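Last updated November 20, 2022

## Reporting a crash on Larkinell Road: your questions

**Do I have to report a minor bump?**
If someone is hurt, yes, and straight away. If it's two bumpers and two bruised egos, swap names, addresses, plate numbers and insurance details first. Check with your insurer about the rest. They enjoy a phone call.

**The other driver says we can "sort it out between us". Can we?**
You can try. Get their details in writing before the goodwill wears off, which in our experience is by the second roundabout.

**Should I move my car?**
If it rolls and nobody is injured, get it to the shoulder and put your hazards on. Take your photos quickly. The Fustura turnoff is a poor place to stand around discussing whose fault it was.

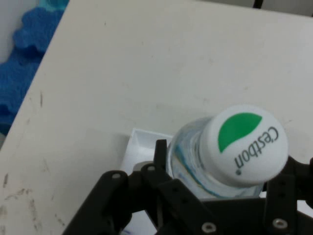 **What should I photograph?**
Both cars, both plates, the damage up close and the road from further back. Skid marks if there are any. Your own horrified face is optional.

**I hit a kangaroo. Who do I ring?**
The local wildlife rescue line if it's alive, and check the pouch only if it's safe to be on the road. Please don't put an injured adult in the back seat. Si-woo Son did, and has since bought a different car.

**I saw a crash but wasn't in it. Do you want to hear from me?**
Very much. Leave your name and number with the officers, or drop a note to Araceli Casado at the Grukell road safety desk. "I heard a bang and looked up" is still useful. Just don't fill in the part before the bang.

**Will you publish my name?**
No. We put up the place, the time and the kinds of vehicle involved. The Larkinell Facebook group will probably manage the rest by dinner.

**How much does a copy of the report cost?**
Ask at the counter, as the fee changes. Bring ID and the 2 reference numbers from your slip. Both of them, please.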